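I finally have both grippers on the bench at once, so I can write the post I've been promising Maxine Ormsby ever since she asked which set of jaws she ought to get for her own pair of arms. Sorry, Maxine! I meant to have this up much sooner, and then I kept changing my mind.

The two candidates are the Kerslake jaws, which are long and taper toward the tips, and the Clumari ones, which are shorter and blunter with a soft pad on the inside. They cost me nearly the same once shipping was added, and they bolt to the same wrist, so price doesn't settle anything. I ran each set for a week on the jobs I care about, which are mostly kitchen-type jobs: plates, cups, produce, and bags. Oh, the bags.

A hard plastic plate is easy. You come in at the rim, close, lift, and either set of jaws will do it all afternoon. A bag full of fruit is another matter, because the plastic slides over whatever is inside it, and the arm can have a lovely firm hold on a wrinkle and nothing else. I did 163 tries in all, split as evenly as I could manage (the odd one went to the Kerslakes), and most of my notes are about bags.

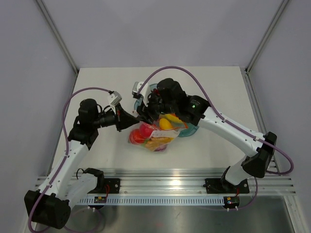 *Both arms reaching for the fruit bag, with a bit of the teal plate showing behind it.*

With the Kerslake jaws I dropped the bag 17 times. With the Clumari pads it was 19, so you'd think they were a tie, but they fail in very different ways. The tapered tips are wonderful at pinching up a fold of plastic, and when they lose it they lose it early, before the bag is really off the table. The padded ones tend to hold on until the bag is well up in the air and then let it slither out. I know which of those I'd like to have happen over my own floor.

I should say a word about the cameras too, as Barbara Kaczmarczyk scolded me last time for leaving them out. Each wrist has its own, on a little white mount, and I love them for the last couple of inches of a reach. Clear plastic does give them trouble, though – the shine moves every time the arm does. Turning down my brightest lamp helped more than any setting I tried in the software.

The cables took me an entire evening. I clip mine along the links and leave a generous loop at the wrist, more than looks tidy. My first attempt was much neater and it tugged on the camera plug every time the wrist rolled, so I undid all of it and started over with a cup of tea.

For now the Kerslakes are staying on. I'd still pick the Clumari pads for cups, and I'm hoping to try them again in July with a grippier pad that Barbara has offered to cut for me. Maxine, if you're mainly doing bags, get the tapered ones, and order a spare set of screws while you're at it.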